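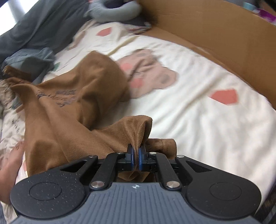 장비 > 핸드헬드 그리퍼 > 손질과 부품

Perolden 핸드 그리퍼: 패드 교체와 링크 점검 안내

글: Chibuzor Ajayi | 5월
공유 8 | 댓글 2

Perolden은 손으로 들고 사용하는 두 손가락 그리퍼입니다. 검은색 본체에 파란색 핑거 패드가 들어갑니다. 천, 담요, 봉제 인형 같은 부드러운 물건을 집는 작업에 많이 사용되기 때문에, 이 페이지는 그런 환경에서 필요한 손질을 중심으로 썼습니다. 단단한 부품만 집는 분은 청소 간격을 두 배로 길게 하셔도 괜찮습니다.

구성품

본체 1대, 핑거 패드 한 쌍(장착 상태), 예비 패드 한 쌍, 육각 렌치, 부드러운 솔. 보관 가방은 별도 판매입니다. Lawal 거치대를 이미 가지고 계시면 그대로 맞습니다. 이전 모델인 Delow의 패드는 폭이 달라서 맞지 않습니다. 주문하실 때 자주 바뀌는 부분이니 꼭 확인해 주십시오.

먼지와 보풀 청소

털이 긴 천이나 벨벳 느낌의 천을 다루면 검은 표면에 작은 먼지와 보풀이 금방 붙습니다. 겉면의 먼지는 동작에 영향을 주지 않습니다. 문제가 되는 것은 링크 사이로 들어간 실입니다. 작업이 끝나면 다음과 같이 해 주십시오.

전원을 끄고 손가락을 완전히 벌립니다. 마른 솔로 링크 암 사이를 위에서 아래로 쓸어 줍니다. 리벳 둘레에 감긴 실은 핀셋으로 당겨서 뺍니다. 칼은 사용하지 마십시오. 본체의 줄무늬 홈은 홈의 방향을 따라 닦으면 잘 닦입니다. 압축 공기는 권하지 않습니다. 보풀이 오히려 안쪽으로 들어간 경우를 제가 여러 번 보았습니다.

핑거 패드 교체

패드는 소모품입니다. 천 작업은 200시간, 상자나 플라스틱 작업은 100시간마다 표면을 보십시오. 요철이 둥글게 닳았으면 바꿀 때입니다. 얇은 천의 주름을 집었을 때 한쪽으로만 미끄러지는 것도 같은 신호입니다.

고정 나사를 2바퀴 풀면 패드가 앞으로 빠집니다. 나사를 끝까지 빼지 않아도 됩니다. 새 패드를 넣고, 나사를 조이기 전에 손가락을 한 번 닫아서 두 면이 나란히 만나는지 확인합니다. 그 다음에 조입니다. 반드시 두 개를 같이 바꿔 주십시오. 한쪽만 새것이면 천이 비틀려서 잡힙니다.

링크의 유격

링크 암은 은색 리벳으로 연결되어 있고, 이 리벳은 사용자가 분해할 수 없습니다. 손가락을 닫은 상태에서 끝을 좌우로 가볍게 밀어 보십시오. 조금 움직이는 것은 정상입니다. 딱딱 소리가 나거나 한쪽 암만 늦게 따라오면 사용을 멈추고 수리를 신청해 주십시오. 윤활유는 바르지 마십시오. 기름이 천에 묻고, 먼지도 더 많이 붙습니다.

집는 힘 설정

출고 값은 8단계 중 가운데입니다. 두꺼운 플러시 천은 이 값으로 충분하고, 이불 커버처럼 얇고 넓은 천은 한 단계 올리는 편이 좋습니다. 주름을 좁게 집고 다른 손으로 옆의 천을 눌러 주면 힘을 올리지 않아도 될 때가 많습니다. 패드를 바꾼 뒤에는 영점을 다시 잡아야 합니다. 손가락 사이에 아무것도 없는 상태로 닫고, 설정 메뉴에서 영점 저장을 누릅니다.

수리 접수

수리는 Sonby 서비스 창구에서 받습니다. 보내실 때는 패드를 끼운 채로 보내 주십시오. 패드가 닳은 모양을 보면 링크의 어느 쪽이 틀어졌는지 알 수 있습니다. 거치대와 가방은 보내지 않으셔도 됩니다. 예비 패드만 필요하신 분은 부품 주문서에 Perolden용이라고 적어 주시면 됩니다.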